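Flusley Arts Trust Opens Applications for Winter Sign Painting and Lettering Program

KURKTON - The Flusley Arts Trust today announced that applications are open for its winter lettering program, a course in hand-drawn signs for small businesses, market traders and community groups. Classes begin in December at the Melis Building in Kurkton and will run for 77 hours of teaching in total.

The program will offer places to about 200 people, with fees waived for residents of the Kurkton and Wekier districts. Participants will study letter spacing, layout, color and the care of tools, and each will complete a finished sign for a local shop or public building.

"Many of our main streets still have hand-painted signs that are older than the businesses beneath them," said Margit Kelemen, director of the Trust. "We want to see that work repaired where possible, and we want new signs to be made by people who live here."

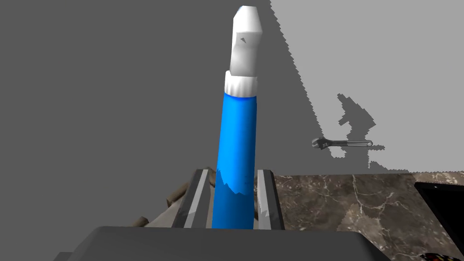
Teaching will be led by Marisol Meléndez and Guido Sala, both of whom have worked as commercial sign painters in the region. Evening classes start at 6:30 p.m. and a daytime group will be added for those who work late shifts. No earlier training is required.

The Trust has also agreed to a partnership with Wekier Public Library, which will lend its collection of trade manuals and pattern books to students for the length of the course. The library will show a selection of finished signs in its main hall when the program ends.

"Our pattern books have been in storage for far too long," said Gemma Bickerstaff, head of collections at the library. "They were made to be used on a workbench - and we are very pleased that they will be."

Application forms are available from the front desk of the Melis Building and from all 4 branches of Wekier Public Library. Applicants will be told of the outcome by mail.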